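Workshop tips: collecting demonstrations on a small table

By Josué Bastos, Stumthorpe workshop pages
Updated 03/01/2018

These tips cover tabletop jobs where a person guides the arms through a task and the recording goes into a training set. They come from the Flilitell project, where we collected 519 usable runs before the first model was trained. Some of them will seem obvious. Most were written down after a wasted afternoon.

Setting up the table

Use a plain table and wipe it down before the first run. Crumbs and tape residue show up in the recordings and are a nuisance later when you are trying to find out why the arm hesitates at one spot.

Mark the two front corners of the table on the floor with tape. If the table gets bumped, push it back to the tape and check the arm's rest position before going on. We lost most of a set in October to a table that had crept toward the wall.

Keep the window blind in one position for a whole set. Change it between sets if you want variety in the lighting, and write down that you did.

Run cables along the floor where the operator won't step on them. Tug each plug lightly at the start of the day.

Choosing the objects

Start with things that are stiff and easy to grip from two sides. Wooden blocks, pegs, plastic cups and chunky puzzles are all good. Save cloth and thin card for later.

Buy 2 of everything. Parts get lost or chipped, and a replacement bought months later may be a slightly different size or color.

Store each task's parts in its own clear zip bag with the task name on a slip of paper inside. Label the bag as well if several people share the shelf.

Very glossy pieces can be dulled with a light rub of fine sandpaper. Try one piece first. Don't sand printed faces.

Recording

Write the task as one short sentence and read it out before each run. "Put the missing number in its slot" is fine. If you need a second sentence, you probably have two tasks.

Move at a steady pace. Operators speed up once they get good, and the late runs stop looking like the early ones. On the Kustine job we had to redo a block of runs for that.

If the gripper misses, let it try again and keep the recording. Mark it "retry" in the log. A set made up entirely of perfect grasps doesn't teach the arm how to recover. Throw out a run only if a part hits the floor, someone reaches in, or the recording stops early.

Change operators after an hour. Tired hands leave long pauses.

Start positions

Puzzles need more care with the starting layout than almost any other task. If the loose pieces always lie in the same place, the arm learns the place and pays no attention to the piece. Move them before every run: near the board, far from it, to either side, turned a little. The number board is a good one to practice on, with the 3 lying to the left of the gripper, the 5 over on the other side of the board and a picture tile farther out at a slight angle, so each has to be approached differently. 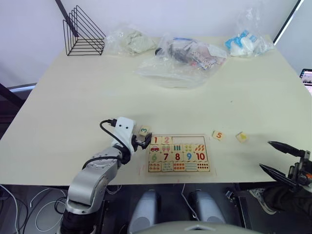 Change which slots are open too. We switch after every 20th page of the log, but any regular point will do. Leaving a single slot open makes an easy first set. With several open next to each other the arm has to pick the right one, and you should expect more retries.

Decide early which arm takes which side and put it in the instructions. Operators left to themselves will reach across.

Keeping the log

A paper log beside the keyboard works well. Ours has columns for run number, operator, task sentence, open slots, result and notes. Copy it into the spreadsheet the same day.

Name the files by task first and run number second. Use leading zeros so they sort properly.

Back up before you clean up. Watch every tenth run at double speed, and if you find a bad one, check its neighbors.

How many runs

For one puzzle with the board kept still, 500 runs gave us something worth testing. Once the board was allowed to move as well, we planned for 2000. Test partway through and spend the remaining runs on whatever layouts are failing.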